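Heffernan Community Hall
Seasonal Events Program: Interim Progress Report
Submitted to the Fuvden Fund, June 13, 2023

1. Purpose and period covered

This report covers work on the seasonal events program since the grant was confirmed. The grant pays for planning, decoration stock and first-year running costs of a winter party at the hall, to be held in December. It doesn't cover food, which is paid for out of ticket sales.

2. Status against plan

Theme and color scheme: complete. The scheme is dark green, copper and off-white. Silver was dropped after the test hang because it reflected the wall lights into the seating area.

Floor plan: complete, second version. The first version placed the buffet along the long wall and left a single route to the coats. The second turns the buffet through a right angle, so that guests can serve themselves from both sides, and keeps the fire exit clear for its full width.

Ticketing: open. The booking form works on phones and desktop machines. It doesn't yet send a reminder to people who start a booking and leave it unpaid.

Decoration stock: partly complete. Table linen and ceiling fabric have been delivered. String lights are on order from Tadex. Centerpieces are at the sample stage.

Music: not started. A playlist will be used for the meal, and a decision on live music depends on ticket income.

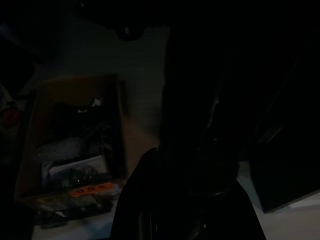

One reader of the draft report objected that the centerpieces were too tall, and that guests would spend the evening leaning sideways to talk across the table. The same reader asked for the candles to be dropped altogether in favor of battery lights. Both points have been accepted. The revised centerpiece is a low dish of evergreen cuttings with battery lights set into it. It also packs flat, and this reduces the storage needed between events.

3. Table and seating layout

The hall will seat guests at 40 tables for two, which can be pushed together into longer runs. Small tables were chosen over rounds for this reason. Groups will give their size at booking, and the runs will be set out on the day from a printed plan.

Each table carries a cloth, a runner, a centerpiece and a place card for each guest. Cards will be printed on plain off-white stock in one typeface. Earlier samples used a script face that could not be read in low light.

Chairs will not be covered. Covers were priced, but fitting and removing them would have added half a day to the setup, and the hall chairs are in acceptable condition.

4. Setup and cleanup

The order of work is fixed as follows: ceiling fabric, string lights, tables, linen, centerpieces, place cards. Ladders are put away before any linen is laid. Floors are swept once after the ceiling work and once more before doors open.

Cleanup starts when the last guests have left and ends with the hall handed back in the state in which it was received. Glitter and loose confetti are excluded from the program. Paper streamers are allowed if they are taken down in one piece. 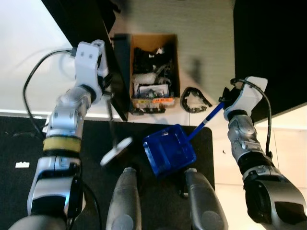 Blue dustpan, held by its handle.

The cleanup plan assumes that linen is bagged first, lights are coiled on their original reels and cuttings go to compost. Ceiling fabric is left until last, with the tables already folded and out of the way.

5. Budget

Spending to date is $628, all of it on linen, ceiling fabric and printing samples. A further $1000 is set aside for the string lights and will be released on delivery. No money has moved between budget lines.

The price quoted for reusable drinkware from Gusotine was higher than allowed for in the application. We propose to rent glasses for the first year and to look at purchase again once breakage is known. The rental quote includes washing.

6. Risks

Late delivery of the string lights is the main risk. The lights must be tested on the hall circuit before the party, and the circuit also feeds the kitchen warmers.

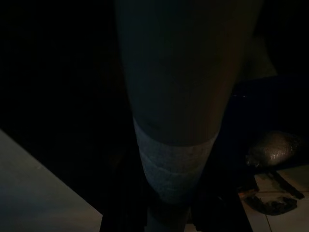
If the combined load is too high, the warmers will be moved to the second circuit and the buffet shifted toward the kitchen door. The floor plan allows for this change without moving any tables. A paper copy of the alternative layout will be kept with the setup plan.

Low early ticket sales are a smaller risk. Most costs that depend on guest numbers can be adjusted until the final food order is placed — after that point they are fixed.

7. Next steps

Approve the revised centerpiece and order materials for the full set. Add the unpaid booking reminder to the ticket form. Confirm the glass rental in writing. Run the load test as soon as the lights arrive. Decide on live music after the first ticket income figures.

The Fund is asked to confirm that rental in place of purchase is acceptable under the drinkware line. No other change to the grant terms is requested.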